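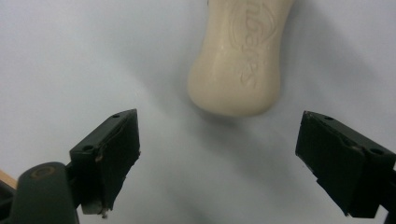
Onport releases handling guide for two-finger grippers

Clornonine, August. Onport has published a handling guide for shops that use two-finger grippers on small household goods such as bar soap. The guide has 13 pages and covers pad care, finger opening and approach speed.

Pads are to be checked every 8 hours of running time and replaced in pairs. Items with a curved outline should be gripped at the narrowest point, and the fingers must be fully open before the tool comes down.

Engelbrecht and Nirkar reviewed the draft over 10 weeks. Both will use the guide at their own sites starting next month.

Copies are free from the Onport office in Clornonine. Comments on the text will be taken for two months.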